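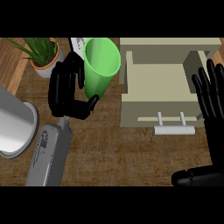 Figure 4.1 Two robot hands at a simulated tabletop. The left has hold of a green cup; the right is beside a drawer unit.

Chapter 4
Paying for Hands

Most equipment budgets begin with a catalog and end with an apology. This chapter tries to move some of the arithmetic to the front.

Consider the plant at Clelunden, where Trudy Sutcliffe was given one page and one April afternoon to request a pair of robot hands. Her first draft had a single line on it: hands, two. The price was correct. Missing were the arms to put them on, the mounts, the cables, the spare fingertips, the training, and the electrician, who charges by the hour and is never in the catalog either.

Her second draft ran to 571 lines and was returned unread.

Between those two drafts lies the subject of this chapter. A useful request tells the person holding the money what the job is, what the whole system costs to own, and what happens if the answer is no. Delwyn Tamihana, who approved such requests at Brutham for longer than he likes to admit, sorted them into "machines looking for a job" and "jobs looking for a machine." The first pile was always taller.

Simulation, as in Figure 4.1, belongs early in the plan. A cup dropped in software costs nothing to replace, and a drawer can be tried 2,000 times without wearing out the slides. The software itself is another matter. Licenses, a capable computer, and somebody's working hours all need a line, and the last of these is the one most often left blank. Section 4.3 gives a method for filling it in.

Before reading on, write down what you think a two-handed workstation would cost your own shop in its first year. Put the paper somewhere safe. You will need it for Section 4.2, where we start with freight.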